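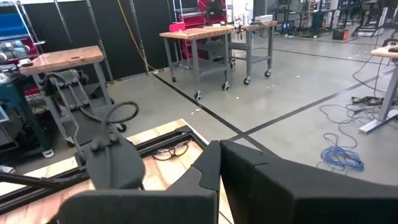

Établis roulants et rangement d'atelier : questions fréquentes

Quelle différence entre l'établi roulant Janness et le modèle fixe ?
Le plateau est le même. Le modèle roulant repose sur des roulettes, le fixe sur des patins réglables.

Comment entretenir un plateau en bois de bout ou en lamellé ?
Passez un chiffon à peine humide, puis essuyez. Une couche d'huile dure deux fois par an suffit dans un atelier chauffé. Ne ponçez pas avant la première application.

Quelle charge peut-on poser sur la tablette basse ?
70 kg, répartis. Au-delà, prenez la version renforcée.

Les roulettes ont-elles un frein ?
Deux sur quatre en sont équipées. Un jeu de quatre roulettes freinées est vendu séparément.

L'établi passe-t-il par une porte standard ?
Oui, dans le sens de la longueur. Le plateau mesure 42 cm de profondeur sur le petit modèle. Mesurez quand même votre passage, poignée comprise.

Peut-on placer une armoire à outils juste à côté ?
Oui. Laissez de quoi ouvrir les portes et les tiroirs en entier. L'armoire Aryee se cale avec ses pieds réglables si le sol n'est pas plan.

Où ranger les câbles ?
Dans un bac fermé, ou sur des crochets fixés à une traverse. Évitez de les laisser au sol, les roulettes abîment les gaines.

Quel est le délai de livraison ?
6 jours ouvrés depuis l'entrepôt de Puvbridge. Le retrait au dépôt d'Urnham est gratuit, sauf le mardi, jour de fermeture.

Puis-je commander un plateau seul ?
Oui, sur devis. Indiquez la référence du piètement.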